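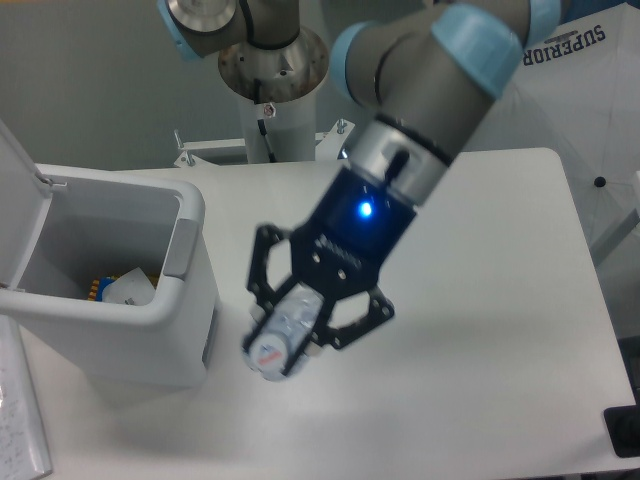 What is the Trastdale Robotics Open Day?

It is a yearly public event at the Fallow Technical Centre in Trastdale, where visitors watch robot arms carry out ordinary handling jobs and talk to the people who program them.

Home | Contents | Events | Trastdale | Search

Trastdale Robotics Open Day

The Trastdale Robotics Open Day is an annual demonstration day held each November at the Fallow Technical Centre, on the eastern side of Trastdale. It is organized by the centre's automation program together with Clostberg, a local integrator that supplies and services small robot cells. Admission is free, and school groups are admitted in the morning before the doors open to the general public.

The day is best known for its tabletop demonstrations, in which a single robot arm handles household items at close range to the audience. The sorting table, where the arm picks up litter such as plastic bottles and carries it to a bin, is the longest-running of these.

History

The event grew out of an end-of-term showing by students in the automation program. Their instructor, Estíbaliz Segura, proposed opening the labs to families and neighbours, and the first public edition used two classrooms and the corridor between them. Clostberg joined the following year and took over the setting up of the machines.

Early editions were built around industrial tasks, mainly palletizing and the loading of a small lathe. Feedback cards showed that visitors had trouble following what the lathe cell was doing behind its guarding, and the organizers moved toward jobs that could be understood from a few feet away. The lathe was kept for booked tours. Attendance at the best-attended edition was 1,922, counted at the door over one day.

Demonstrations

Most demonstrations are given at a table, with the arm mounted beside or behind the working surface and the public standing on the opposite side. A session lasts 20 minutes, including questions. The operator introduces the task, runs it at reduced speed, and then repeats it with the objects moved to new places.

In the sorting demonstration, light rubbish is laid out on the table near an open bin. Clear plastic bottles are the usual test object. They are difficult for camera-based systems, as the background shows through them and the surface throws back glare from the ceiling lights. They also yield when squeezed. A two-finger gripper that closes too hard will crush the bottle and change its shape in the grasp, while one that closes too lightly may let it slide out on the way to the bin. Operators generally show both faults on purpose before running the task with the proper setting.

Paper and wrappers are used as well. Crumpled paper can be picked up from almost any side, but a wrapper lying flat gives the fingers little to close on, and the program has to bring the fingertips down very near the table.

Other regular items include cup stacking, cloth folding and a cable-plugging task run by second-year students. Children may try guiding an arm by hand at the Iglesias bench, named for the donor family that paid for it. A short path is recorded as the arm is moved and then played back.

Visitor arrangements

Groups at the tables are limited to 30 people. A line taped on the floor marks the standing distance, and an operator stays within reach of the stop button during every run. Bags and coats are left at the cloakroom. The building is wheelchair accessible from the parking lot entrance, and the sorting table has a lowered viewing area at the front.

Talks are given in the lecture theatre in the afternoon. Past subjects have included gripper design, the recycling of mixed plastics and apprenticeships in machine maintenance. The talks are recorded for the centre's library, although older recordings can be consulted only on site.

Reception

The open day is regularly listed in the Trastdale community calendar. Teachers have praised the slow first run and the chance to see a failed grasp, and several local schools now include the visit in their Grade 8 technology unit. The usual complaint has been noise in the main hall, where three tables run side by side. Curtains were hung between them after repeated comments on the feedback cards, and the question periods were staggered.

Related articles

Fallow Technical Centre
Clostberg (company)
Two-finger gripper
Waste sorting
Hand guiding
List of events in Trastdale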